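論文アーカイブ > スポーツ科学 > 育成年代サッカー > 本文
キーワードを入力 検索 詳細検索

3.2 寮生活と出場時間の関係

対象はVistnessリーグ所属の育成組織5クラブ、16歳から18歳の選手665名。出場記録は公式戦のみ、練習試合は除外。延べ3189試合分の選手別記録を使用した。負傷による欠場は別扱い(3.4節)。

先行研究のうちHuetの報告では、寮生と通学生のあいだでトップチーム昇格率に差はないとされる。ただし同報告は移籍組を含んでおり、比較の前提がやや粗い。本節では入団後2季以上在籍した者に限った。クラブ間の指導方針の違いは変量効果として処理。ポジションも入れた。ゴールキーパーは出場機会の分布が極端なため、別に集計している。

結果、寮生の出場時間は通学生より長い傾向。とくに入団1季目で差が大きく、2季目以降は縮まる。移動時間の短さがまず考えられるが、それだけでは説明がつかない。通学生のうち片道30分以内の者に絞っても、差は残った。

聞き取りではDeschamps育成寮の寮監Odette Martyが、早く試合に出る選手ほど寮の当番をきちんとこなすと述べている。印象論ではある。が、無視もしにくい。同様の発言はNalltonのコーチ、Bastien Courtoisからも得られた(付録B)。両者とも選手の技術より生活の規則性を先に挙げた点は共通しいてる。

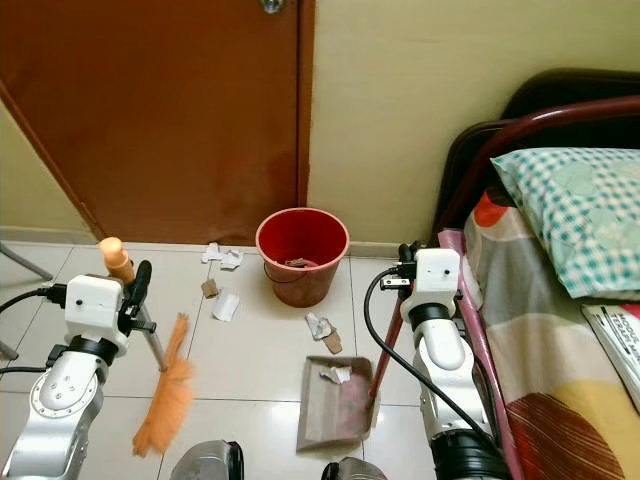
図3 屋内の床とバケツ

当番の遂行度を出場時間の説明変数に加えるかどうかは、共著者間でも意見が割れた。Royerは反対。監督が当番表を見て起用を決めている可能性があり、そうなると因果の向きが逆になる、という指摘である。妥当と思う。そこで監督側に選手の当番記録を閲覧したかを尋ね、閲覧ありのクラブは感度分析で除いた。当番の範囲もクラブでばらつく。食事の配膳だけの所もあれば、床の清掃まで含む所もある。清掃といっても中身は様々で、図3のような白いタイル床と赤いバケツ一つを思い浮かべればよいが、床を掃くだけか、水拭きまでか、バケツの底に残ったごみを捨てるところまでかで評価は変わる。本調査では作業の終わりの基準を各寮の記載に従い、統一はしなかった。この点は限界として5章で触れる。

感度分析でも係数の符号は変わらず。ただし信頼区間は広がった。クラブ数が少ないので当然ではある。遂行度を抜いたモデルと比べて適合度の改善はわずか。主解析には含めず、補足表に回した。

もう一点、年齢の問題。18歳に達した選手はトップチームの練習に呼ばれることが増え、育成組織での出場時間はかえって減る。有望な者ほど減るわけで、出場時間を成長の指標とみなすと見かけ上の停滞が生じる。Lecomteはこの時期を解析から外すことを提案したが、外すと標本のほぼ30%が失われる。今回は残し、トップ帯同の有無をダミー変数で入れた。帯同の定義は、2月の登録締切時点でトップの練習名簿に名前があること。途中で戻された選手の扱いは未解決で、名簿の更新がクラブ任せになっているのが大きい。Vestel杯の出場分も大会規定の年齢区分が異なるため含めていない。

なお入団時の体格については記録の欠けたクラブが一つあり、多重代入で補完した。補完前後で寮生の係数にほとんと変化はない。詳細は付録Cに示す。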